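Trolenham team puts grippers through their paces before a single bolt is turned

A small robotics group in Trolenham has spent August finding out which hand suits its robot arm best, and it has done nearly all of the work on a computer.

The group, based at the Didix workshop behind the old bus depot, is comparing grippers for a bench that will sort and tidy everyday desk objects. Buying one of each and swapping them over by hand would have swallowed the year's budget, so the team built the room, the table and the arm in simulation and started there.

It has been a busy few weeks. Three grippers are in the running: a plain two-fingered parallel type, a soft-fingered one designed by the group itself and a suction cup from the supplier Tokarz. Each has to pick up the same set of ten objects, over and over, with the table laid out differently every time. By the time we visited, the parallel gripper had got through 800 attempts and the other two were catching up overnight.

"You go home, you have your tea, you sleep, and in the morning there's a whole table of results waiting," said Szabolcs Farkas, who runs the project. "I still get a bit of a thrill opening the file. My wife thinks it's very funny."

The objects are the sort of thing you would find if you emptied a school bag and a kitchen drawer on to the same table. Pencils are there because they are thin and roll away. Tablets are there because they are flat, wide and slippery, and every gripper hates them. See-through things are the real troublemakers, as the cameras have such a hard time telling where they begin and end. 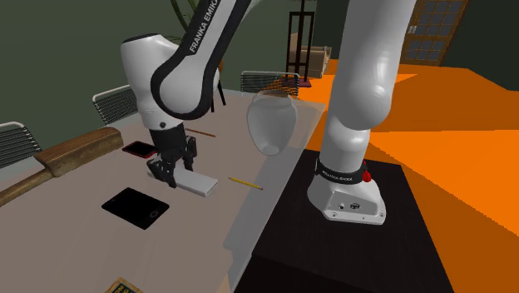

The simulated arm with its two-fingered gripper just above a flat white block.

The white block looks like the easy one. It has turned out to be one of the most useful things on the table, says Wian Mahlangu, who wrote the scoring part of the software. It is low, so the fingers have to come down very close to the surface to get any grip at all, and a tiny mistake in height means they either close on nothing or press into the table.

"We had a version of the controller that was lovely with tall things and hopeless with the block," she said. "Lovely, smooth, really graceful movements, and then it would stop a whisker too high and grab a handful of air. I must have watched that fifty times. I was shouting at the screen."

The cure was a slower final approach. The arm now travels at normal speed until it is close, then creeps down the last stretch while the controller checks its position more often. That change alone took the parallel gripper from a middling score on the block to 199 good grasps out of its last 200, and the one that got away is saved on Mahlangu's desktop under the name "why".

Cameras are being compared too. One virtual camera looks across the table from the side and another rides on the wrist. The wrist view wins for small things, but it loses sight of the target right at the end, when the fingers get in the way. Saulius Uibo, a student who joined for the summer, has been trying a mix of both, letting the side view find the object and the wrist view handle the approach. Early runs look very promising, although he would like a good many more before he puts a number on it.

The soft-fingered gripper has been the surprise of the month. It is slower and it does nothing well with the tablets, but it copes with rounded shapes beautifully and hardly ever knocks the neighbours over. The suction cup is its opposite, superb on a flat glossy screen and no use at all on a pencil.

Might the answer be two hands instead of one? Farkas laughed at that, then admitted there is already a drawing of a tool changer on the whiteboard.

Next comes the part everyone is looking forward to. The best settings will be copied over to a real arm at the Didix workshop, with a real table and real clutter, and the same trials will be run again to see how closely the numbers match. Friction is the big question. A simulated pencil slides exactly as it is told to, and a real one has bite marks in it.

Visitors are welcome at the workshop's open afternoon, from 2pm, when the team hopes to have the simulation running on the big screen and at least one gripper on show to handle. There will be a chance to lay out your own table of objects and see what the arm makes of it.

Comments (4)

Eduardo Vilela
Great to see this going on in Trolenham! We did something similar at Gasolen with bottle caps and the last bit of the approach was our headache as well. Did you try stopping on contact force instead of slowing down? It saved us a lot of time.

Wian M.
Hi Eduardo, yes, force stop is on the list for the real arm. In the simulation our contact readings were too jumpy to trust, so we went with the slow creep for now. Would love to hear what threshold you used.

Wissam Nseir
Is the open afternoon suitable for children? My daughter is nine and has already packed a bag of things for it to pick up, including a rubber duck and a spoon.

Szabolcs F.
Very suitable, and please bring the duck. We can't get it into the simulation in one afternoon but we can certainly try it with the soft fingers.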